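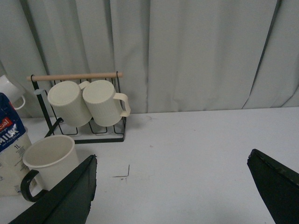

Bench notes, December – wedges coming loose

Carried over from last month. The Humcombe set came back again, same complaint: a click in the gap wedge at impact and the ferrule creeping up the shaft. The sand wedge has started too. The lob wedge is quiet so far. All three are Dident heads on Kandpal steel, parallel tip, glued here in the fall with the Zorkness two-part epoxy.

Pulled the gap wedge first. It let go with very little heat, which I didn't like. The glue came out as a sleeve stuck to the inside of the hosel, smooth and shiny on the shaft side. So it bonded to the head fine and never got hold of the shaft. Same story on the sand wedge, except that one had a bare patch near the top where the glue hadn't reached at all.

Looked at the shaft tips under the lamp. The plating is dull where I sanded it, but you can still see bright streaks running lengthwise. I had been using the finer paper because the coarse roll was out. Should have waited for the new roll.

Shaft prep, second try

Back to 100 grit, cross-wise first and then a few turns at an angle until no bright metal shows anywhere on the insertion length. Wiped with acetone, waited, wiped again with a clean rag. Marked the insertion depth with tape this time and did not touch the tip after that. Cleaned the hosels with the wire brush in the hand drill, slow speed, and blew them out. There was more old glue at the bottom of the sand wedge than I expected. It had been holding the shaft up off the step, so that club was playing a hair long the whole time. Corrected now.

Dry fit was snug on both. Slight wobble in the lob wedge when I checked the spare head, so that one will get a little shafting bead in the mix if it ever comes apart.

Mixing

Weighed both parts on the small scale instead of going by eye. I want to write this down plainly: by eye I was short on hardener. I squeezed out what I thought was an even pair of lines, the way I've always done it, then weighed them, and the hardener side was clearly lighter. The nozzle on that tube is partly blocked. Cleared it with a pin and threw out the rest of that batch.

The Zorkness sheet gives a shear strength of 3,000 psi after full cure at room temperature. The shop has not been at room temperature at night. The heater goes off when we leave and it is cold in here by morning. So there are three suspects now: paper too fine, short hardener, cold cure. I changed all three at once, so I won't be able to say which one did it. Customer wants his clubs.

Glued both wedges before lunch, heads down, shafts leaning in the rack by the office wall where it stays warm. Ferrules seated flush. Checked face alignment, left them alone. 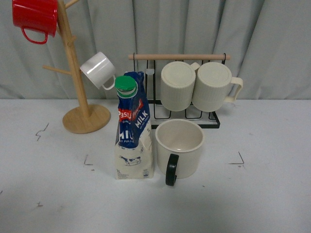
Funmilayo Ogbonna read the above and thinks I'm too quick to blame the cold. Her point is that the irons for the Humcombe juniors went through the same weeks in the same rack and none of them have moved. She did the prep on those, with the coarse paper, and she mixes on the scale every time. Hard to argue with. She would still like a test piece made up with good prep and left in the cold overnight, so that we have something to go on. Agreed. Using the cutoffs from the bin and one scrap head.

Test pieces

Piece A: coarse paper, weighed mix, cured by the office wall.
Piece B: coarse paper, weighed mix, cured on the floor by the back door.
Piece C: fine paper, weighed mix, office wall.

No piece for the short hardener, as we only have the one scrap head left after these and I'm keeping it for the loft gauge. Will twist them by hand first, then with the long bar. Not scientific but it should show a bad one.

Next afternoon: A and C both hold by hand. B has a slightly tacky bead around the top, the others are hard. Gave B another day indoors and the bead went hard as well.

With the bar: A did not move. B did not move. C turned at a pull I could manage with one arm, and the shaft came out with the same shiny sleeve left behind. So Funmilayo is right and it was mostly the paper. The cold slows it down but a day in the warm seems to finish the job. I'm still moving the rack for the winter.

Other jobs

Putter in for shortening, to finish at 33 inches with the grip on. Head feels light at that length. Told the owner, who is happy to try it before paying for lead tape. Kept the cut piece in the drawer with his name on it.

Driver with a rattle. Turned out to be a crumb of old glue loose in the head. Caught it with a drop of rat glue through the port, no sound now.

Humcombe wedges went out to the net after a full cure. No click. The pro over there says the range mats get almost 800 balls a day through the short end, so if anything is going to shake loose it will be there. Asked him to send the lob wedge back over the break so I can redo it before it fails.

To do: order coarse roll (two this time), new tube of hardener, label the fine paper POLISHING ONLY.

Filed under: Workshop Notes, Club Repair, Wedges

3 comments

birdie_or_bust: Had the same shiny sleeve on a 7 iron I built at home. I sanded it for maybe ten seconds and called it done. Going to go check the rest of the set.

Marv T.: Do you sand off all the chrome or only scuff it? I've been told both.

Workshop: Marv, on steel we go until the bright is gone on the part that sits inside the hosel. Stop at the tape so nothing shows above the ferrule. Don't do this to graphite, you only want the paint off there.

We use cookies to remember your settings and see which pages get read. By staying on this site you agree to this. Accept | Manage choices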